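Plirnance Hand-Held Gripper
Set-up and Operating Guide

Section 9. Good practice for recording sessions in the home

9.1 Scope

This section sets out the rules to be followed when the hand-held gripper is used in a private home. It applies to all operators working under the Brastis recording programme, including those who have been trained at the Alturberg site. It should be read together with Section 3 (Charging and storage). Where a local rule is stricter than this guide, the local rule shall be followed.

9.2 Before the session

1. Obtain the written consent of every adult living in the home. Consent given by telephone is not sufficient.
2. Agree with the householder which rooms may be recorded. Close the doors of all other rooms.
3. Remove letters, photographs, medicine labels and other private items from the working area and from any surface behind it.
4. Check that the table stands firmly. A tablecloth may be left in place if it does not slide when the palm is pressed against it and drawn sideways.
5. Inspect the finger pads. A pad that is split, or that has lifted at one edge, must be replaced before use.
6. Open and close the jaws 13 times without a load. The movement should be even throughout. If the jaws catch, stop and refer to Section 3.

Note: The total weight of items placed on the table for one task should not exceed 700 g, excluding racks and containers.

9.3 Handling thin items

Chopsticks, skewers, pencils and similar items call for particular care. They roll easily and may spring out of the jaws if gripped too hard.

1. Approach the item slowly, with the jaws open only slightly wider than the item itself.
2. Close the jaws until the item is held. Do not continue to squeeze.
3. Lift the item clear of the others before turning it. 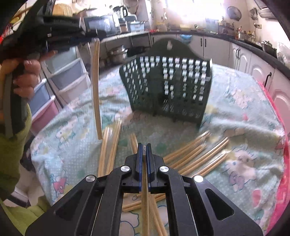 4. Move the item to its destination in one steady motion. The free hand may be used to steady a rack or container, but must be kept away from the jaws and the linkages.
5. Open the jaws fully before withdrawing the gripper.

CAUTION: Risk of pinching. Do not place a finger between the jaws or in any opening in the arms while the gripper is in use. Loose sleeves must be rolled back or fastened at the wrist.

CAUTION: Pointed items must not be directed towards the face of the operator or of any other person.

If an item is dropped on the table, the operator may pick it up with the gripper and continue. If it falls to the floor, the task shall be stopped and begun again. No more than three attempts at the same task may be made without a rest.

9.4 Kitchens

Hobs and ovens must be switched off before work starts. Kettles shall not be boiled during a session. The gripper is not sealed against water and must not be used over a filled sink.

9.5 After the session

1. Wipe the finger pads with a dry cloth.
2. Return all household items to the places from which they were taken.
3. Complete Form Badawi 9 and have it signed by the householder.

Faults and injuries, however slight, must be reported on the same day to the safety officer, Lev Tkachenko.

Section last revised: December 14, 2020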